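**Ball room notebook — pressure retention, carried on from the last page**

Soak test stopped at 6:40 a.m. All balls back on the rack, valves up. Readings are in the green binder and I won't copy them here, only what I think they mean.

Intake this season was 60 balls, all Irkico, senior size, from one delivery but clearly not from one production run. Two stamps on the cartons and two slightly different valve mouldings. The older moulding has a raised lip around the needle hole. The newer one is flush. I sorted on the lip and nothing else, and 38 went into the flush group. I should have looked at lace height and panel weight as well, but the offence wanted balls for the afternoon and I had to release some.

Method, for whoever picks this up:

1. Inflate to nominal with the Doležal pump, needle wetted with glycerine. Not saliva. I have seen it done this week.
2. Rest on the rack for an hour, then trim to nominal on the Atov gauge.
3. Leave in the ball room with the door shut and the heater off.
4. Read again at the end of the soak, same gauge, same person, one insertion only.

The one-insertion rule matters more than I had allowed for. Every time the needle goes in, a small amount of air comes out with it, and a nervous reader who checks three times has made his own leak. Silvia Bartoš took a set of repeat readings on one ball to see how bad it gets. By the end of her run the drop was larger than the loss we were calling a fault in September, so the September sheet can't be used for anything but ball numbers. I have drawn a line through it and initialled the line.

New fault limit is a loss of 2 kPa over the soak. Below that I am reading gauge noise and room temperature.

First pass on that limit: flush valves are nearly all fine. Lipped valves are mixed. A few are poor, and the poor ones are poor in the same way, with most of the loss early and then very little. That looks like a valve seating late after the needle is withdrawn. A bladder pinhole would keep going. Dunk test on the worst ball agreed: a short string of bubbles at the valve after withdrawal, then nothing. Dried it and put it back on the rack with a blue tag.

Still open:

- whether glycerine quantity changes the seating time
- whether the lipped valves improve with use
- gauge check against the one in the visitors' equipment room, which I don't trust either 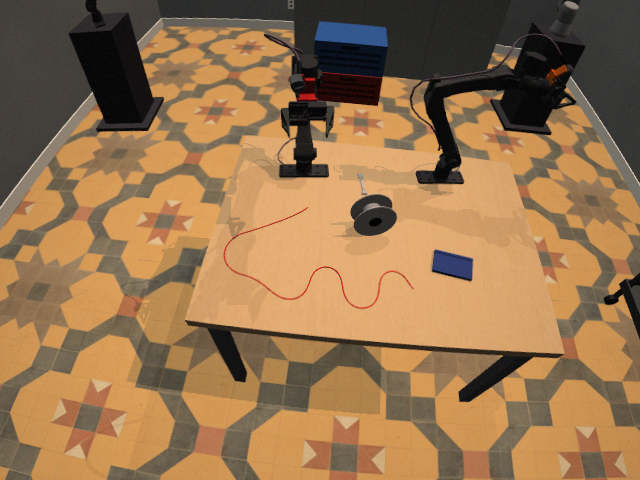 Lircombe, October

Colder. Ball room was well down on last time when I opened up, so none of today's absolute pressures compare with the earlier page. Differences within today's soak should be all right. I have asked for a wall thermometer again.

Ran the glycerine question first. Took lipped balls only and split them by ball number, odd and even. Odd numbers got a single drop on the valve and a wipe of the needle. Even numbers got the needle dipped to half its length. Everything else the same, and Silvia did all of the insertions so that we had one pair of hands on it.

Dipped needles were worse. Not by much on most balls, but consistently enough that I believe it. On the worst two the excess had collected under the lip and carried some grit in with it. Flushed both valves with warm water, let them dry, repeated with one drop, and one came in under the limit. The other did not and has gone in the reject bin with a note on the panel. Don't let it be taken for kicking practice. It will come back on the rack and I'll test it a third time without knowing.

Procedure is amended: one drop, wipe, insert straight, count to five before reading, withdraw straight. The rotating motion some of us use on withdrawal should stop. I could not show that it does harm, but I could not show that it helps, and it's one less thing to differ between people.

**Prep and surface**

Separate matter, but it goes in the same book. The quarterbacks reported that the second bag felt slick in the wet session. Checked my prep log. That bag was brushed and then went straight out, with no conditioning paste and no second brushing. My error, the two columns are next to each other and I ticked the wrong one.

Redid the bag properly:

- dry brush, horsehair, along the panel and not across the seams
- paste, thin, worked in by hand
- overnight on the rack, laces facing the wall
- second brush until the cloth comes away clean

Brushing time is the part that gets shortened. Up to 20 minutes a ball on a new one if the factory finish is heavy, and much less on a ball that has already seen a session. I tried the drill-mounted brush on a practice ball to see if it could be cut down. It took the finish off quickly and also raised the nap along one seam, and the colour went patchy. Fine for practice stock. Not for anything an official will handle.

No effect of paste on pressure that I can see, which was expected, but the question was asked at the coaches' meeting so there it is in writing.

**Laces**

Re-laced four practice balls with the Doležal cord. It is stiffer than the Irkico original and holds its shape better after wetting. The centre liked it, the holder did not. He says the ball sits differently under his finger on the spot. I measured lace height on both types with the calliper and the new cord stands a little prouder, so he has a point. Keep the Doležal-laced balls out of the kicking bag until we hear from him again.

**Gauge**

Atov gauge checked against the visitors' gauge on a single ball, alternate readings, allowing for the loss at each insertion. They disagree by a constant amount. That's the better sort of disagreement, but I can't say from here which one is off. Both to go out for calibration in the bye week. Until then the Atov is the reference, and game-day readings are to be entered with the gauge name beside them. The Atov's battery door is held on with tape — leave it, the clip is broken and the unit resets if the door moves.

**To do**

- second soak on the lipped group after they've had a full week of practice use
- flush-valve balls: pull the game set from these, mark by number, store in the locked cupboard
- write to Irkico regarding the two valve mouldings and ask which one we'll be getting on the next order
- new bottle of glycerine, smaller nozzle
- Silvia to redo her repeat-insertion run with the one-drop method, same ball if we can find it; it had a white tag and was last on the bottom row

Rack is loaded and the next soak started at 5:15 p.m. Heater off at the wall. Please don't move the blue-tagged ball, it is in the test this time.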